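Section 4: Changing over to two-arm board assembly

Read this section before you move any operator off manual peg and ring work at a Canuvport bench. It applies to the Rudness cell with both hands fitted. For the single-arm cell, see Section 3.

4.1 What changes for bench staff

The operator no longer places parts by hand during a run. The work becomes loading, watching, clearing and signing off. One operator may look after two cells once they have completed 16 supervised runs. Until then, one operator to one cell.

Hand assembly stays available as a fallback. Keep the manual kit at the bench and do not return it to stores.

Note: Shift leads should tell staff about the new duties before the cell is switched on, and go over the changed break times at the same meeting. The cell does not hold parts through a break. Finish or cancel the run first.

4.2 Loading the board

1. Press PAUSE on the pendant and wait for both arms to go to the park position.
2. Wipe the table and lay the board flat on it.
3. Select the board type on the pendant. A slight angle is acceptable, as the cell finds the board again at the start of each run. If it reports code 101, straighten the board and try again.
4. Set out the blue parts for the job card. Upright pegs must stand on their own without leaning on a neighbour.
5. Check that the arm cables lie on the tabletop and are clear of the board.
6. Step back behind the floor line and press RESUME.

Caution: Do not reach in to fix a leaning peg while the arms are moving. Pause first, every time, even if you were quick enough at the old bench.

4.3 Watching a run

The two hands work close together over the board and one may wait above it while the other holds a part. A waiting hand is normal for up to 8 seconds. After that, look at the pendant for a message.

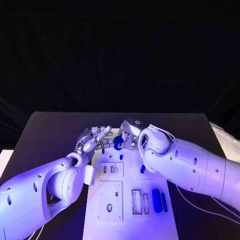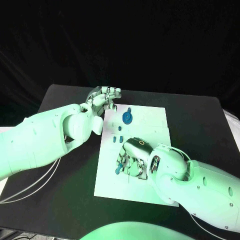

Both hands over the board, with blue parts set out.

Section 4 prepared by Bernardo Bastos, Ritix Training and Documentation
Last revised 9 May 2023

Stay within sight of the cell for the whole run. You can fill in job cards or prepare the next set of parts at the side bench, but do not leave the bay without handing over to another trained operator.

4.4 Dropped or misplaced parts

1. Press PAUSE. Wait for the park position.
2. Pick up the part and check it for chips or burrs. Put damaged parts in the reject tray.
3. Put a good part back at its starting place on the board.
4. Choose REPEAT STEP on the pendant. Do not choose NEXT STEP, or the cell will carry on with the part missing.
5. Write the step number on the run sheet.

If the same step fails three times, cancel the run, finish the board by hand and let the shift lead know. A cancelled run is not marked against the operator.

4.5 Hours and job records

Time spent watching a cell is recorded as bench time under cost code 134. Please stop using the old "machine minding" code, which was closed in January and is paid at the wrong rate.

Piece counts from the cell go to the cell's own record. They are not added to an operator's count and should not be used to compare one person with another. Staff who came over from the Leitão line have asked about this several times, so shift leads should go over it again at the first toolbox talk.

4.6 End of shift

1. Let the current run finish, or cancel it.
2. Park both arms and turn the key to OFF.
3. Remove the parts and sort them back into their trays.
4. Sign the run sheet and hand it to the next operator or the shift lead.

Questions about training records or bench hours go to Shahzad Shaikh. For faults with the arms or hands, use the fault form in Section 7.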